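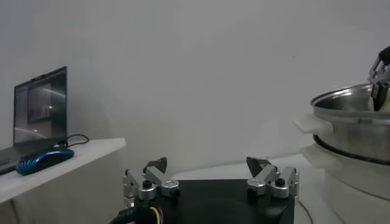 *Fig. 1. Gripper fingers open, Wallstead building, March.*

## Fire and Egress Inspection -- Wallstead Building, Second Level

Inspector: Clementina Baptista
Accompanied by: Amr El Idrissi, building management
Permit reference: 1023
Start time: 9:40 a.m.

**Exits and corridors**

- [x] Exit doors open fully from the inside without a key
- [x] Exit signs lit on main and backup power
- [ ] Corridor clear to full width
 *Comment: Paper stock stored outside Room 103. Tenant (Ratum) to remove. Second notice -- see the previous report.*
- [x] Stair doors close and latch

**Extinguishers and alarms**

- [x] Extinguishers mounted, with service tags current
- [ ] Pull stations visible and within reach
 *Comment: The station by the east stair is behind a coat rack. Relocate the rack.*
- [x] Alarm panel shows no faults
- [x] Smoke detectors free of paint and covers

**Electrical**

- [x] Panel doors closed and labeled
- [ ] No extension cords in permanent use
 *Comment: Two found in the Ovden office, one run under carpet. Both are to be unplugged today. Mr. El Idrissi will request a quote for added outlets.*
- [x] Space heaters absent or approved

**Records**

- [x] Drill log available
- [ ] Floor plans posted and current
 *Comment: The posted plan dates from 2000 and omits the partition wall at the north end. Ilídio Veloso holds the revised drawing and should supply a copy for each stair landing.*

**Result:** Conditional pass. 4 items open. The corridor item must be closed before the permit is renewed. Written confirmation of all corrections goes to Graça Vieira at the district office.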